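Gusseisen, Süßkartoffel und Omas Regeln – Projektbericht der Gruppe 3

Am Anfang stand ein Streit in der Mensa. Darf man eine gusseiserne Pfanne mit Spülmittel waschen oder nicht? In unserer Gruppe gab es dazu drei Meinungen, und alle waren von zu Hause mitgebracht. Damit hatten wir unser Thema für das Modul Ernährung und Haushalt: Welche Küchenregeln werden in Familien weitergegeben, und was passiert, wenn man sie ausprobiert?

Zuerst haben wir einen Fragebogen geschrieben und in Kaltmont und Grallden verteilt, vor allem in der Bibliothek und auf dem Wochenmarkt. Die Leute waren unglaublich auskunftsfreudig! Aus 300 Bögen kamen 1.892 einzelne Regeln zusammen, viele davon natürlich doppelt und dreifach. Das Sortieren hat uns fast den ganzen Juli gekostet. Am häufigsten ging es ums Einbrennen von Pfannen, gleich danach um die Frage, was in den Kühlschrank gehört. Besonders schön fanden wir die Randnotizen, zum Beispiel »Hat meine Tante so gemacht, deshalb mache ich es anders«.

Für den praktischen Teil haben wir 8 Regeln ausgewählt, die man mit unseren Mitteln prüfen konnte. Unser Betreuer Lionel Crabtree hat uns geraten, bei jeder Regel vorher aufzuschreiben, welches Ergebnis wir erwarten. Das klingt nach Formalkram, hat aber richtig Spaß gemacht, denn wir lagen ständig daneben.
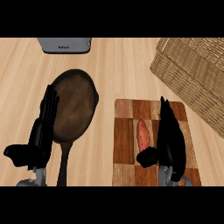
Bei den Süßkartoffeln wollten wir wissen, ob Würfel knuspriger werden, wenn man sie vor dem Braten in kaltes Wasser legt. Gebraten wurde immer mit derselben Menge Öl und auf derselben Herdstufe. Im ersten Durchgang schmeckten uns die eingeweichten Würfel klar besser, im zweiten war der Unterschied fast weg. Wir vermuten, dass wir beim ersten Mal gründlicher abgetrocknet haben. Leider stand das Abtrocknen nicht in unserem Protokoll, und das ärgert uns bis heute ein bisschen.

Beim Spülmittel wurde es richtig spannend. Wir haben eine eingebrannte Pfanne mehrmals mit einem Tropfen Spülmittel gewaschen, sofort abgetrocknet und dünn eingeölt. Die Spiegeleier lösten sich danach noch genauso gut wie vorher. Eine zweite Pfanne blieb über Nacht im Wasser stehen und hatte am Morgen Rostflecken – da hatten die Großeltern also vollkommen recht.

Die Auswertung haben wir als Poster beim Sommerfest gezeigt. Familie Oyelaran hat uns dort eine handgeschriebene Rezeptsammlung geliehen, in der am Rand lauter solche Regeln stehen, teils mit Ausrufezeichen und zweimal unterstrichen. Daraus könnte man ein eigenes Projekt machen! Im Fragebogen würden wir beim nächsten Mal auch fragen, von wem jemand eine Regel gelernt hat. Diese Angabe fehlt uns bei den meisten Bögen, und gerade die Geschichten dahinter wollten auf dem Fest alle hören.

Offen ist noch die Regel mit der Prise Salz im Kaffee. Dafür war am Ende keine Zeit mehr.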